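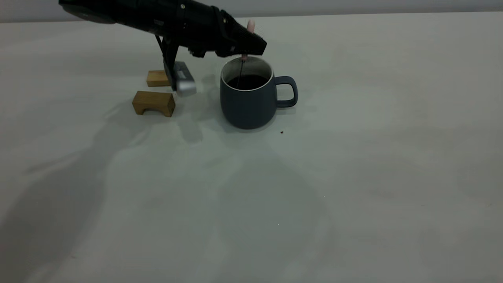 *Mug and the two wooden blocks on the table, item 3.*

**Tableware range, working group minutes**
January 17, 2022
Chair and notes: Mehrangiz Khosravi
Also represented: Muso (wood), Endex (packaging), Joly (retail)

**1. Previous minutes**

Agreed with one correction. The tray was put on hold, not dropped.

**2. Mug**

The dark slate color stays. Joly asked again for a lighter second color and was told this will be looked at after the first order ships. The first order is 1000 mugs. Brasum has confirmed the price but not the delivery date. M. Khosravi to write to them this week and ask for a date in March.

Two people felt the mug is a bit heavy when full. No change to the shape.

**3. Spoon rest**

The group went over the two-block version again. The blocks are kept separate so that the buyer can set the gap to suit the spoon. Muso would prefer to join them with a thin base, which would stop them sliding on a smooth table. Joly is against this on grounds of cost and box size.

Agreed to stay with separate blocks for now. Muso to bring a pair with thin cork on the bottom to the next meeting.

The finish was discussed at some length. The light brown wood should keep its visible grain. Muso to test two oils for coffee stains and leave each one for 60 days before reporting.
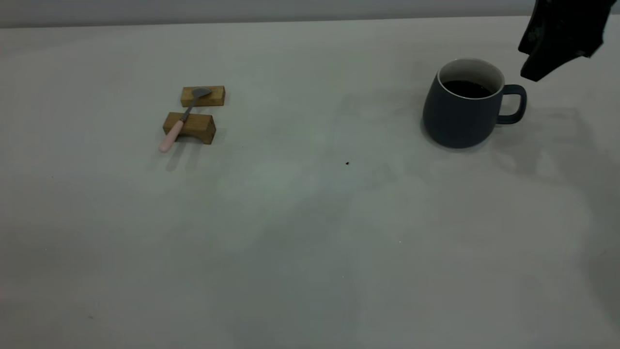

*Spoon across both blocks, with the filled mug to the right.*

**4. Spoon**

Pink handle with metal bowl approved. There was a question whether the pink goes with the dark mug. Most present liked it. One person asked for a gray handle as well, and this was noted without a decision.

The spoon is to lie with the bowl on one block and the handle over the other. The drawing on the leaflet has it the other way up and needs to be redone. Endex to correct.

**5. Packaging**

Endex showed a flat carton for mug, spoon and blocks together. The mug fits but the blocks move about when the carton is shaken. Endex to add a paper insert. The current sample has 11 folds, and the packing staff at Joly say that is too many. Endex will try for fewer.

**6. Other business**

The sample shelf needs sorting. Old samples to be labeled or taken home by the end of the month.

Next meeting: date to be set once Brasum has replied.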